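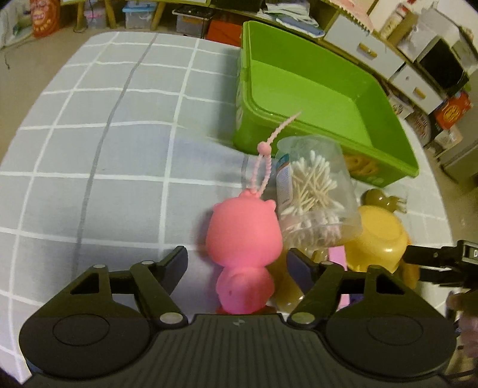 Durby's doors are open again, and I couldn't be more pleased to be writing this one! On 20 Mar 2023 we're inviting anyone who fancies it to come and spend the day with the Zultstead tidying project, which teaches machines to put ordinary household clutter where it belongs. We work with the sort of things you'd find on anybody's table (a pink toy with little round ears, a tub of cotton swabs, a bright green tray) and you're very welcome to pick up a hand-held gripper and have a go yourself. It's fiddlier than it looks, especially with anything small and squashy.

I'm Farah Mangundap and I look after visits at Zultstead. Our first open day was in October, when 72 people came through and the queue for the grippers went right down the stairs, so this time we're running 3 sessions with 40 places in each. Please book! The last one filled up before I'd even put the posters out.

My colleague Ülle Koppel will be giving the talks, and she's happy to be interrupted. "I'd much rather have questions all the way through than a silent room and a polite clap," she told me, so do bring some. She'll also show Juška, our newest arm, working through a table of odds and ends at its own pace (slow, but I find it oddly soothing).

Entry is free, under-12s need a grown-up with them, and there's tea in the Haler room from two o'clock. To book, ring the Durby front desk or drop in, and ask for me.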